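**Zilumstead, November**

# Villimia adds replaceable seat cushions to the Stanska sofa line

Villimia, the Zilumstead furniture maker, has extended its Stanska range with a two-color sofa in which the seat cushions are separate parts that can be ordered, removed and replaced by the owner. Orders open this month through the Villimia showroom and through Tzanetos, the company's retail partner for the region.

Earlier Stanska models had a fixed seat. When the fabric wore through or the filling went flat, the whole sofa had to go back to the workshop for reupholstery. According to Villimia's service records, 50 of the repair requests received in the past year concerned the seat alone, with no damage to the back, arms or base.

"The seat takes the load and the spills, and the back lasts much longer," said Melina Papadakis, head of product at Villimia. "We had customers paying for transport both ways to fix one panel. A cushion fits in a car."

## Construction

The base is a jointed beech frame with webbing under the seat. The backrest is padded in sections with vertical stitched seams between them, and it continues into a high rounded arm. Back and arm share one cover fabric, a textured weave in mustard yellow. Seat cushions are supplied in light gray.

The gray fabric is a fine heathered weave with lighter and darker flecks. Cushion edges are soft and rounded, with piping along the front seam. Covers close with a zipper on the underside and can be washed at 95 degrees Fahrenheit. Depth of the seat cushion after filling is 13 centimeters at the center.

Grigoris Michailidis, who leads the upholstery workshop, said the piping was kept on the front face for practical reasons. "A plain seam on that edge opens first. The cord takes the rubbing and it can be sewn on again - the panel stays as it is."

The sofa on view has the light gray seat cushions with the mustard-yellow back and arm.
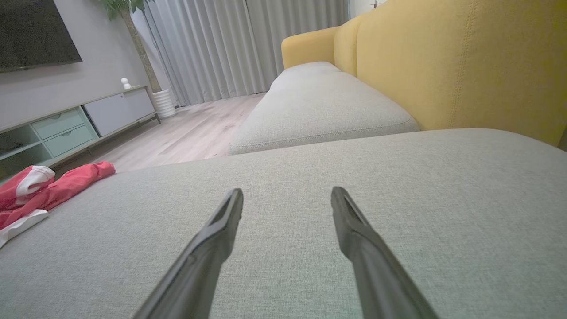 ## Care and replacement

Owners are advised to do the following:

- Lift the cushions out and vacuum the gap along the backrest once a month.
- Swap the positions of matching cushions every season.
- Close the zipper fully before washing a cover, and dry it flat.
- Keep damp or newly dyed clothing off the light gray fabric.
- Quote the code on the underside label when ordering a replacement.

Replacement covers and complete cushions are sold separately. A single cover costs 95 dollars. Fillings can be returned to the workshop in Zilumstead, where usable material is sorted and packed again.

## Availability

The sofa can be viewed at the Villimia showroom from 10 a.m. Tzanetos will take orders at its own counter and handle delivery. Existing Stanska sofas with a fixed seat can't be converted, but will continue to be repaired as before.

**Press contact:** Athina Fragkou, Villimia, Zilumstead
**Trade orders:** Thanasis Athanasiadis, Tzanetos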